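Open Day at the Oditz Lab – Quick FAQ

Thrown together fast, will fix typos later.

When and where?
March, Carkska building, side entrance. Doors 3 pm. Runs 90 minutes, then we clear out.

Do I need a ticket?
Yes. Free, but only 44 per slot. Sign up with the Espinoza front desk, not us.

What will the robot be doing?
Kitchen and clean-up chores, on a tabletop. Bowls, buckets, a tray, a coffee machine. Small jobs, done slowly. Visitors get to watch the wrist view on the big screen. 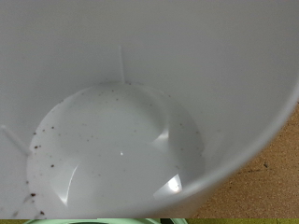 Wrist view, looking down into the bucket. Dark specks on the bottom.

Why so slow?
Safety, mostly. Also the Wullix arm is set to demo speed when guests are in the room. You can ask for a faster run near the end – no promises.

Does it make coffee?
Not for you, sorry. There's a cafe downstairs. The machine is one of the chore stations and we keep drinks away from teh table.
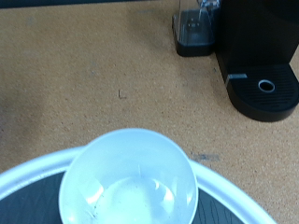

Same goes for bags and coats. Hooks by the door, please use them.

Can kids come?
Yes, 8 and up, with an adult. Behind the yellow line at all times.

Can I drive it myself?
A few people per slot, names drawn at the start. Couple of minutes each. Long hair tied back, no loose sleeves.

What if it drops something?
Then we stop, reset, go again. Happens alot. Please dont reach in to help.

Photos?
Fine. No flash – it bothers the cameras.

Parking?
Street only. Lot across the road has almost 800 spaces but it's permit holders until evening.

More questions – ask at the Espinoza desk.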